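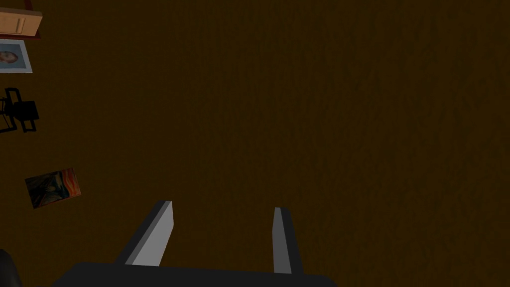 Zerer C-46 carpet tile: one year in a basement office

10 April 2018

Summary for those in a hurry: dense, dimensionally stable, unpleasant to cut, and a dark color that shows more lint than the sales sheet suggests. I would buy it again for a slab floor and would not buy it for a staircase.

What was installed

The room is a finished basement used as an office, 389 square feet after subtracting the closet and the stair landing. The slab was poured with the house and has never been coated. Before this the floor was bare concrete with two loose rugs on it, and the chair casters caught on the rug edges several times a day.

I ordered the darkest brown Zerer sells. The total, with adhesive tabs and shipping, came to $1,496. The tabs are included at a rate of one sheet per carton, and that was enough with a few sheets left over. Anyone laying a room with many short walls should order one extra sheet.

Backing and flatness

The backing is a stiff composite with a slight downward cup. Laid loose on a flat surface, the corners touch first and the center settles under load. After a year no corner has lifted, including the row beside the exterior door, where the temperature changes most.

The slab has a low spot near the floor drain, 3/16 inch deep over a four-foot span. I filled it with Ulteck patching compound and let that cure for two days before laying anything over it. The instructions from Zerer permit up to 1/8 inch in ten feet without filling. I tested one tile over the unfilled area and it rocked noticeably at the seam, so take that limit seriously.

Moisture

A plastic sheet test in January, before the order, showed slight condensation along the north wall only. Zerer recommends a sealer in that case. I used one coat of Alallow penetrating sealer on the full slab and a second coat along that wall. I have lifted tiles there twice, once in the fall and once last month. Both times the underside was clean and had no odor. The tabs came up without leaving residue on the concrete, though they did lose some of their grip and I replaced them.

Cutting

This is the weak point of the product. The backing is tough enough that an ordinary utility blade goes dull after three or four full-width cuts. I went through 53 blades, which is a poor result for a room this size. Hook blades did worse. What worked in the end was scoring the back three times against a steel straightedge, folding the tile away from the score, and then cutting the face yarn separately. Curved cuts around the support post took most of an evening.

The fine pile hides small errors. A gap under 1/16 inch disappears once the yarn is brushed over it – wider than that and it reads as a light line against the dark color.

Appearance

The surface is mottled, with two close shades of brown and a near-black. Under even light the seams are hard to find if the tiles all run in the same direction. The arrows on the back must match. I turned one tile by mistake and it stood out as a lighter square from the doorway, though not from directly above.

The color hides coffee well and hides soil from shoes fairly well. It does not hide paper dust, pet hair or thread. Plan on vacuuming twice a week if appearance matters.

Wear and sound

The desk area has a rolling chair on it for most of the working day, with hard casters and no mat. There is visible flattening in a patch two feet across. A vacuum with the brush engaged raises part of it. No yarn has pulled loose.

Footsteps are quieter than on the concrete, and the echo on phone calls is gone. There is little cushioning. If you stand to work, add a mat.

Compared with the Hegazy tile

I bought one carton of the Hegazy residential tile for the closet. It is thinner, cuts in a single pass, and costs less by a third. The face is softer. Two of its corners have curled and the backing shed a gray powder during cutting. For a closet this is acceptable. For a floor with a rolling chair I would pay for the Zerer.

Ratings, out of five

Stability: 5
Ease of cutting: 2
Appearance: 4
Wear after one year: 4
Value: 3

Keep at least half a carton as spares and note the dye lot from the end label. The replacement carton I ordered last month came from a different lot and is slightly redder, so it went under the filing cabinet.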